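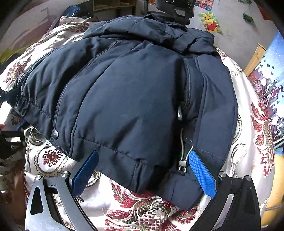

The Nesel is a hand-held gripper with two fingers, used to record how people handle clothing and other soft goods. It has no motor. The operator works the fingers directly through a pair of linkages, and a camera on the body watches the fingertips. It was designed by Halfdan Oddsson at the Skarnudis workshop, and it's a wonderfully simple machine to keep running, with nearly every part that wears out reachable from the front!

Construction

Each finger ends in a pad with a blue rubber-textured face. The pads are carried on pivoting arms, and the arms on one tool don't have to match: silver metal arms and black curved ones share the same pivot spacing and can be mixed freely. The silver arm has a triangular cutout that saves weight and doubles as a handy place to hook a finger when the linkage is being pulled off for cleaning. Complete, the tool weighs 458 grams.

Setup

Setup starts with the pivots. Each screw is tightened until the arm stops moving, then backed off just enough for it to swing under its own weight. The pads are closed on a strip of paper, which should drag evenly from top to bottom. If it slips at one end, the pad on that side is loosened, turned slightly and tried again.

The camera comes next. Both pads should stay in view along the lower part of the picture with the fingers fully open, leaving the middle clear for the garment. A Marinescu alignment card speeds this up a lot, though many operators do it by eye and do it well.

Care

Fabric is surprisingly hard on the tool. Lint packs in behind the pads and creeps into the pivots, and puffer jackets are a great test of a fresh setup, with slick quilting, zippers, snaps and cord toggles all in one garment. Pads are wiped with a damp cloth every 100 grasps and replaced after 3 months, or sooner if the texture has gone shiny. Pivots are brushed out dry. Oil is never used, as it ends up on the clothes.

Repair

The usual fault is play in one arm, felt as a small click on closing. Lyle Obi's repair notes, kept with the Nikelel parts list, trace most cases to a worn bushing under the pivot screw. Swapping it takes a screwdriver and a few minutes, and the paper test is then repeated. A bent arm is replaced whole.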